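About Jutard
Updated in August, by Viera Dvořáček

Jutard is a small company which collects examples for learning systems. Our customers build robots, and their robots must learn from many repetitions made by a person. We make these repetitions. An operator guides two arms by hand controls, and the computer saves every movement together with the pictures from the cameras.

We started with Jozefína Paulík in one room in Hivov, with 37 household objects on a shelf. Today the shelf holds 200. Soft and strange shapes are the most wanted by customers, so we buy a lot of toys. 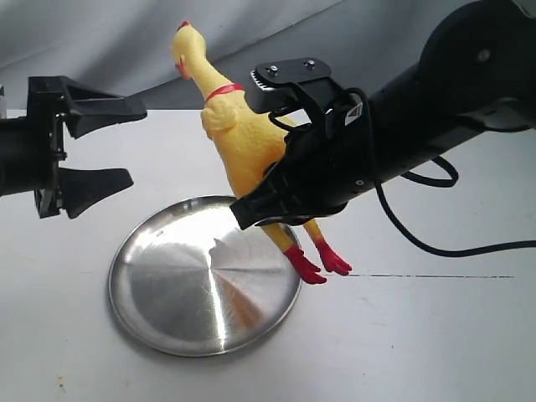
Rubber chicken in the right gripper, over the steel plate.

For one task we record 1000 examples, and sometimes the customer asks for more. The operator changes the starting place of the object each time. Failed attempts are also kept, but they get their own label. Jozefína checks the recordings every morning before 9:30 and sends back those where the label is not clear.

Our biggest project until now is Cotirau, a set of tasks for kitchens and small shops. It is still growing. New operators train with us for 35 hours before their recordings go into it. If you would like to visit us or to send us your own objects, please write to Viera.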